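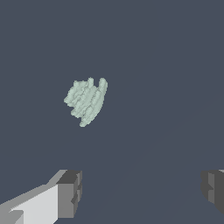 *Gripper open, lumpy green thing waiting. Simulator view, Saturday morning.*

I've been meaning to write up my house rules for sim grasping, mostly so I stop breaking them. I had 1,576 saved attempts on the drive when I finally sat down with a coffee and went through them (yes, on a Saturday, I know), and a fair whack of them were useless to me. All my own fault!

So, the rules as they stand:

- **Start with the fingers open and clear of the object.** If they're touching at step one, bin the run.
- **One object until the basics work.** Clutter can come later. I keep trying to skip this one.
- **Write the seed down.** Khaemba, my little logging script, does it now, but I lost 422 runs before I got organised.
- **Don't fiddle with friction halfway through a batch.** Finish the 100, then change it, then start a new folder.
- **Log the misses too.** I used to delete them and my success rate looked marvellous.

The lumpy shapes are my favourites for this. A cube lets you get away with all sorts of sloppy approach angles, whereas something with ridges and notches gives the pads far less flat surface to settle on, so a lazy grasp shows up pretty quickly.

I'm still arguing with myself over colour. I like a plain background while I'm debugging, but the Tulach set I'm building next will need some variety, and I haven't settled on a naming scheme for that yet. Probably date first, then object, then seed.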